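Part 4 - Setting Up the Bin

By now your arm should be bolted down, powered, and homed. If it isn't, go back to Part 2, because everything from here on assumes the arm knows where it is. I wrote these steps for the bench at Prurstead, our shared shop, but they'll work fine on your own table at home.

1. Put the bin on the table with the long side facing you. Slide it until the arm can reach all four corners of the lower compartment. Jog it there slowly, at the lowest speed the pendant gives you, and keep a thumb near the stop.

2. Clamp the bin to stop it walking. Two spring clamps on the rim are plenty. I like one on the left wall and one up in the far right corner.

CAUTION: The clamp handles stick up higher than you think! Add them to your keep-out zones before you run anything on its own. I bent a fingertip on one my first October with this setup, and a new pair from Olteanu took forever to show up.

3. Mark the corners with blue tape on the tabletop. Sooner or later somebody will need the table and move your bin, and you'll want to put it back without redoing the whole calibration.

4. Toss in your test objects. Mix them up - something shiny, something clear, something small and dull. Keep them all in the lower compartment for now and leave the upper one empty as the drop side.
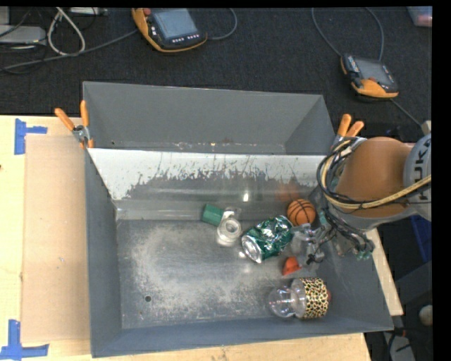

Bin clamped and taped, test objects in the lower compartment, gripper down beside the can.

5. Check your cables with the gripper all the way down in the bin. Leave enough slack for the wrist to turn both ways, but not so much that a loop can snag a clamp or drag across the objects. Sajib Sheikh talked me into doing this at every corner instead of just the middle, and he was right (the far right corner is where mine always caught).

6. Open Plelimico, go to Workspace, and hit Capture Empty. Yes, you have to take the objects out again for this one, sorry! Put them back when it beeps.

7. Run a single pick at low speed. If the gripper stops short of the floor, lower the floor height by 2 mm and try again.

Note: Scratched metal throws glare, and glare looks a lot like a clear plastic object to the software. If you get picks on nothing, move your lamp before you touch any settings. I wasted a whole evening on the Esano light before I tried just turning it toward the wall.

Once you get a clean pick and drop, save the workspace and go on to Part 5.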